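Section 4: Setting Up a Household Points Pool

Ostero Trip Planner, User Guide
Last revised Sunday, November 4, 2018

By the time you reach this section you should have your own Weltar Miles account linked to Ostero (if you don't, please go back to Section 3, which takes only a few minutes, and then come join us again). What we're going to do now is bring the rest of your household's accounts together into one pool, so that the little balances everybody has been collecting can be spent on one ticket. A great many people have points sitting in an account they opened for a single flight and then forgot, and a pool is a very pleasant way to put them to work.

You can read this whole section through before you touch anything, and we'd gently suggest that you do. A couple of the choices below can't be changed until the pool is closed.

Before you start

Have these close at hand:

The Weltar member number for each person joining. It's on the back of the plastic card, or at the top of any statement email.
The email address each person used when they signed up. Old work addresses are the usual trouble spot here.
At least 500 points in the account that will own the pool. The people you invite can join with a zero balance.

Note: Points earned through the Ular hotel partnership show up in Ostero a few days after checkout. If you've just come home from a stay, your balance may look smaller than you were hoping. It will catch up by itself.

4.1 Creating the pool

1. Sign in to Ostero and open the Accounts page.

2. Find your Weltar account in the list and choose Household. If the word is gray and won't respond, your member number hasn't been confirmed yet. Look for the confirmation email, follow the link in it, and sign in again.

3. Choose New Pool and type a name for it. The name can be anything you like, up to one line long, and everyone you invite will see it. Plenty of folks just use the family name or the street they live on.

4. Choose the pool owner. Ostero fills in your name, and for most households that's fine. The owner is the only person who can book with pooled points, so pick whoever usually ends up planning the trips.

Caution: The owner can't be changed while the pool is open. To switch owners you'll have to close the pool and begin again, and a closed pool can't be reopened for 56 days.

5. Read the pool terms, check the box, and choose Create. You'll be taken to the pool page, which will look rather bare for now.

4.2 Inviting members

1. On the pool page, choose Invite.

2. Enter the member number and email address for the first person. Both have to match what Weltar has on file, right down to the spelling.

3. Choose Send, and repeat for each person. There's no need to wait for one invitation to be accepted before you send the next.

4. Ask each person to open the email and choose Accept. It does like to hide in the promotions folder, so have them look there before you send a second one.

5. Return to the pool page. Each name moves from Waiting to Joined as the invitations are accepted – you may need to refresh the page to see it happen.

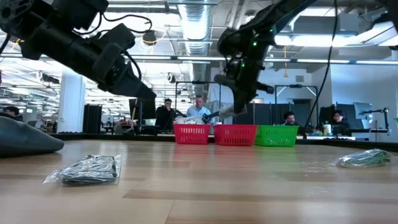
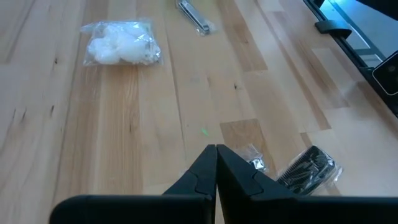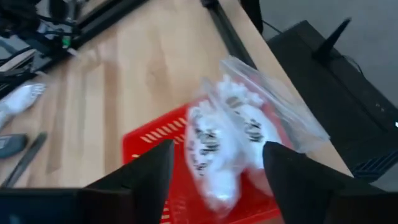

Three views at the table.

4.3 Deciding how much goes in

Members don't have to hand over every point they own. Each person picks one of two settings, and this is worth a friendly chat at home before anybody starts clicking.

Share All moves the whole balance into the pool, along with anything earned later on. It's the simpler of the two, and it suits couples and families with young children.

Share Set Amount moves only the number of points the member types in. Future points stay in the member's own account. Grown children and in-laws often like this one better.

To choose a setting:

1. Sign in as the member (the owner can't do this part for them).

2. Open Accounts, then Household, then My Share.

3. Choose Share All or Share Set Amount. If you choose a set amount, type the number without a comma.

4. Choose Save. The pool total is updated right away.

Note: Ostero shows the exact total, down to the last point, so don't be surprised by a figure like 1,037. Older versions of the planner rounded it, and if you've been using Ostero for a while you may remember a tidier number.

Note: Points keep their original expiration dates when they move into a pool. The pool page lists the earliest date at the top, and booking always uses the oldest points first.

4.4 Making a small test booking

You don't have to do this, but we think it's a lovely way to get comfortable before you plan anything bigger. Most one-way awards on short routes out of Nuttall start at some 2,000 points in the quieter weeks, and you can walk through nearly the whole process without spending a single one.

1. Choose Book, then Use Pool.

2. Enter Nuttall as your starting airport and pick any short route. Midweek dates in the first half of December are a good choice for practice, and there is usually something to be found.

3. Choose a flight and then choose the traveler. Anyone who has joined the pool appears in the list. A person who is still marked Waiting won't be there.

4. Look over the Summary page. Taxes and airport fees are always charged to a card and can't be paid from the pool.

5. To back out, choose Cancel on the Summary page. To go ahead, choose Confirm.

Caution: Once you choose Confirm, the points leave the pool immediately. If you cancel the ticket later they go back to the members they came from, less any redeposit fee shown on your Summary page, and this can take several days.

4.5 If something doesn't look right

The pool total is lower than expected. Check the My Share setting for each member first, and then look for recent hotel stays that haven't posted.

An invitation was never received. Choose Resend beside the person's name. If that one doesn't arrive either, compare the email address with the one on their Weltar statement.

A member wants to leave. They can do so from My Share by choosing Leave Pool. Any points of theirs that haven't been spent go home with them.

For seat choices and checked bags on pooled tickets, continue to Section 5.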